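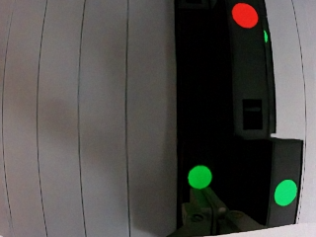 *Wrist view at the Rondonuwu demo, red and green markers on the rack parts.*

So I finally made it to the Grarkley open day on August 8, 2024, and my favorite stop was the one where things went wrong! It was the simulation room, where they run a virtual arm against a virtual equipment rack all day long (they call the setup Rondonuwu, and I never did find out why).

The presenter hit start and the arm went in, stopped short, backed off and threw a fault. Second try, same thing. She pulled up the log and there were 206 runs in it, 18 of them ending with that exact stop. The guess was a bad offset between the wrist view and the gripper, so the arm believed it had reached the rack when it still had a gap to go.

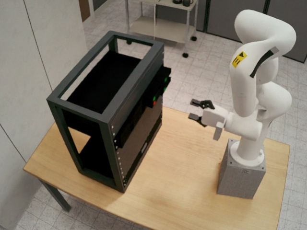
*The arm and rack from above, fingers open and clear of the front.*

I asked if a real arm would have smashed something. She said stopping short is the nice version, and the other direction is why they won't load the Clokimard settings on hardware until it's fixed. Fair enough! I hung around for 5 more runs and caught one more fault. They hope to have it sorted by January.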